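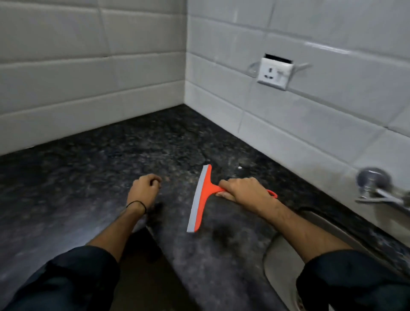

Jobs > Research > Paid participants

Wanted: people who don't believe cleaning product labels

Drovimeo is looking for 80 households to take part in a paid home trial of kitchen surface sprays, starting in January. If you already think "streak-free" is a word somebody in marketing made up over lunch, we'd like to hear from you. If you have a favourite brand and will defend it to the grave, we'd like to hear from you too, but you'll have to use the stuff we send and keep your loyalties out of the diary.

We have run product trials before and have our doubts about most of them, including a couple of our own. People are handed a nice bottle, told what it's supposed to do, and then asked if it did it. Funny how often the answer is yes. So this time the bottles are plain and numbered, and at least one of them contains very little besides water. You won't be told which.

What you'd do

You clean your own benchtop, splashback and sink the way you normally would, once a day for 12 days, and fill in a short diary each time. Use whatever cloth, sponge or squeegee you've got in the cupboard. Please don't buy anything special and please don't start cleaning more than usual to impress us. A diary entry that says "couldn't see any difference" is a perfectly good entry.

Who can apply

You need to be 18 or over and do most of the cleaning in your kitchen. Stone, laminate, timber and tile are all fine. Anyone with asthma, or a skin condition that flares up with household cleaners, should sit this one out. The same goes for anybody who works for a company that makes or sells them.

What you get

$201 on return of the completed diary. That is the whole payment -- no vouchers, no prize draw, no "exposure to exciting new products". Half-finished diaries are paid by the day. We cover postage both ways.

Who's paying

Fair question. The trial is funded by Lekadov, which makes two of the sprays. It doesn't see the diaries until we've written up the results, and the contract lets us publish them even if they're unflattering. You're entitled to be suspicious of that, and we'll send you the relevant clause if you ask.

To apply, fill in the form on the Drovimeo participants page and quote reference 268. Tell us what your benchtop is made of and what you clean it with now. We reply to everyone, though it may take a while over the holidays.

Posted December 30, 2022

Shares: 12 | Comments: 3

Recent listings
Weekend stocktake staff, Drindow warehouse
Taste panel for decaf drinkers, evenings
Kadrić Flooring: showroom assistant, part time
Diary study on household power bills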